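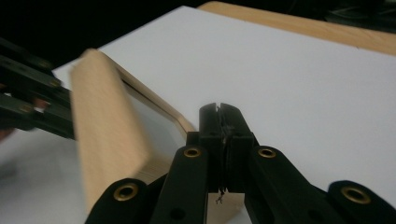 Re: Wooden frames – sanding, oil or leave them bare?
From: Tomos Harries
To: the home woodwork and framing list

Hi all,

Replying to the question about pale timber frames, as I've been doing a few of these at home since June and have made most of the mistakes already.

> I've picked up some plain wooden frames, light in colour, no finish
> on them that I can see. They're for my mum's embroidery and she
> wants them to stay the colour they are now. Last time I oiled
> something this pale it went a sort of honey yellow and she wasn't
> happy. Should I leave them bare? Also one of them rocks when I lay
> it flat on the bench. Is that fixable or do I send it back?

Take the rocking one first. Put it face down on something you know is flat. I use an offcut of white melamine board, and the white helps because you can see a shadow under the high corner. Press on each corner in turn. If it only rocks a little, the backing board will often pull it into line when you fasten it. If you can slide a coin under the corner without touching the wood, I'd send it back. You can steam a twist out of a thin bar but on a thick one I've never had it stay out.

Check the mitres too before you blame the bars. I had a Pešek frame that I was sure had warped, and the trouble was a lump of dried glue in one corner holding the joint open. I knocked it apart, scraped the glue off, put it back together with fresh glue and a band clamp and left it overnight. It has sat flat ever since.

On colour. Any ordinary oil will darken pale timber and most will yellow it. Danish oil is the worst of the ones I've tried. A water-based clear in matt stays closest to the bare wood, and I've been using the Plinar one. Two thin coats, a light rub with 400 grit between them, and don't go back over it once it starts to grab. It raises the grain on the first coat, so wipe the frame with a damp cloth beforehand, let it dry and sand off the fuzz. Then you only have to deal with it once.

Do a test on the back edge. Light timbers can look much the same in the shop and take a finish quite differently.

You can leave them bare if they'll hang somewhere dry and not be handled much. They will pick up grey finger marks along the bottom bar, and they'll change colour a bit in the sun whatever you put on them. For your mum's place I'd put the clear on. Keep it out of the rebate if the cloth is going to sit against it, or at least give it a good couple of weeks to cure before the embroidery goes anywhere near it.

Something I should have said in my last post about frames for needlework: check for snags before any thread or fabric goes near them. Run an old stocking over all the edges, inside and out. If it catches, so will the cloth. I go over the inner edges with a fine sanding block, just enough to take the sharpness off. Too much and the gap shows as an uneven line against the mount.

For hanging, I've gone off sawtooth hangers on anything heavier than a postcard. D-rings and cord, a third of the way down each side. Drill pilot holes – even in soft-looking timber a screw close to the edge can split the bar, and you can't hide that on a pale one. The Boster packs come with screws that are too long for most small frames, so measure them against the side of the bar before you start. I keep a jar of shorter ones.

Someone also asked off list whether the Vidia corner clamps are any good. They're fine for narrow bars. On the thicker ones the jaws don't open far enough and you end up with the frame sitting crooked in them. A band clamp is cheaper and does all four corners in one go, though you'll want a scrap of baking paper under each corner so you don't glue the frame to the bench.

If anyone has a water-based clear they like better than the Plinar I'd be glad to hear about it. The local hardware shop has been out of the small tins for a while and I don't want to buy four litres of it.

Cheers,
Tomos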